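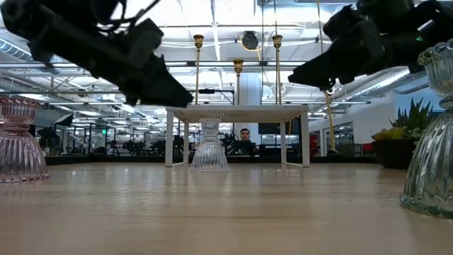 December, build 2788, morning

Picked up the camera problem in the cube levels of Murkport again. When the player rolls off the edge of a moving platform and catches the next one, the view jumps by half a tile and then settles. It is worst in the harbor stage, where the platforms move on both axes. On a phone you hardly see it. On the big screen it made me feel a little sick after ten minutes.

First guess was the easing curve, so I swapped it for a straight one. The jump is still there, only uglier. Put the old curve back.

Second guess was the order of updates. The platform moves, then the camera reads the cube, then the cube gets its new parent. So for one step the camera is looking at a cube that still belongs to the old platform. Moved the camera read to the end of the step. Jump gone on harbor and on both crane levels. Still there on the lift in the Mathebula stage, but that lift runs on its own script and needs a separate look.

Ran the replay set against the change. There are 400 recorded runs in it and most of them finish the same as before. 40 do not. Went through the failures by hand until lunch. Nearly all of them come from one trick, hanging on a wall with the cube half off the edge, where the timing has moved by a single step. I don't want to lose that trick. The better times all depend on it.

Afternoon

Tried keeping the old order for the cube and giving the camera its own copy of the position, taken after the parent change. That leaves the physics alone. Replays are back to normal and the camera is smooth. Costs next to nothing. This is build 2839 (the numbers in between are the automatic ones from the sound branch, ignore them).

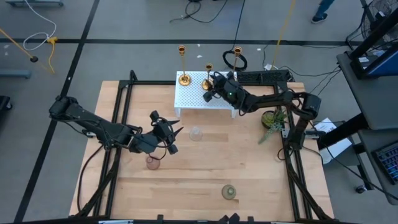 Table and arms, wide view.

Other things from today:

Touch controls. The swipe dead zone is too large on the tablet. It is set in pixels and should be set as a share of the screen. Changed it, then had to change the tutorial text, which told people to swipe further than they now need to.

Level select. The Zaletti pack shows up before the harbor pack when the save file is new. Sorting is by name, wants to be by unlock order. Not fixed yet – I would like to do it together with the star counts so the save format only changes once.

Sound. The rolling loop on metal clicks at the seam. Cut the file again with a short fade and it is better, but on headphones I can still hear it. Somebody with better ears please check.

Detus port. It starts, gets to the title screen and sits there. The log stops after the font load. Same fonts as the desktop version, so it may be the path and not the file. Left it with extra logging turned on.

To do next: the Mathebula lift, then the level order. Do not touch the wall hang. If the camera change causes trouble on the slower phones, turn off the copy in the settings file and write down which phone it was.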